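Section 5. Sorting, Cleaning and Putting Away Small Items

This section covers the drawer inserts and the cleaning tray that come with the Wevum dresser organizer. Read it before you load anything. The box says the organizer "keeps itself tidy." It doesn't, and we would not have printed that.

5.1 Before you start

The Wevum has 13 compartments in two sizes. The shallow ones are for earrings, rings and pins. The deep ones are for anything with a loop or a strand. You may have read that the felt lining stops tarnish. We have seen no proof of this, and the Van Acker lining sheets sold as an upgrade make the same claim on the same lack of evidence. Buy them if you like the color.

Note: Felt sheds for the first week or so. Vacuum it with a brush head before first use.

5.2 Fitting the inserts

1. Pull the drawer out until it stops. Do not lift it off the rails.
2. Lay the long dividers front to back, notches up.
3. Press the short dividers into the notches. They should click. If one doesn't, turn it end for end and try again.
4. Push the drawer in and pull it out 4 times. If a divider works loose, the notch is worn and the part should be replaced. Glue will hold it for a month at best.

Caution: Dividers have a sharp molding line along the lower edge. Run a fingertip along it slowly, or sand it down first.

Older Clevik dividers fit the same notches but stand a little higher, and the drawer will rub. The Clevik leaflet calls this "snug." We call it a scratched drawer.

5.3 Using the cleaning tray

1. Fill the tray to the lower line with lukewarm water and one drop of plain dish soap.
2. Put in metal chains and solid metal pieces only.
3. Leave them for 5 minutes.
4. Rinse in a bowl, never over an open drain.
5. Pat dry and lay on a towel for 30 minutes before putting anything in a closed compartment.

Caution: Do not soak pearls, glued stones, fabric flowers or anything strung on elastic. Elastic that has been soaked can look fine and still snap the next time it is stretched.

You do not need the Cladivport cleaning tablets. They fizz, and people seem to take fizzing as a sign of cleaning. In our own side-by-side wash, tablets and dish soap left the same shine on the same cheap chain. One chain is a poor test, but it is one more than the tablet packet mentions.

5.4 Hair accessories and beads

Mixed storage is where most tangles start. Clips have springs and prongs, beads have gaps, and a drawer gets opened and shut all day.

1. Sort clips, ties and beaded pieces into three piles before anything goes in the drawer.
2. Close every clip. An open clip will catch whatever is next to it.
3. Lay bracelets flat in a deep compartment, one to a compartment if you have room.
4. Put hair ties together on the peg at the back. The peg bends if overloaded, whatever the packaging shows.

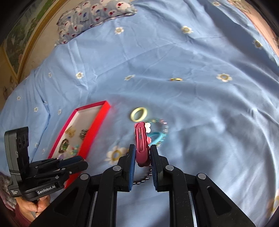
Fig. 5-3. Flower clip with beads looped around it and a light blue hair tie alongside. Separate before storing.

To free a clip from a string of beads:

1. Work over a towel so that dropped beads don't roll.
2. Slide hair ties off first.
3. Hold the clip still and ease the loop of beads over its narrow end. Don't pull on the strand.
4. If the strand won't pass, open the clip slightly and try again.

Note: Talcum powder is often suggested for knots. It may help with fine chain. On beads it mostly gets into the holes — and stays there.

5.5 Routine care

Wipe the dividers with a dry cloth when they look dusty. The registration card suggests a full empty-and-wash every Wednesday, a schedule we can't explain. Twice a year is plenty, say in April and October.

If a drawer starts to stick, go to Section 6 before ordering new rails.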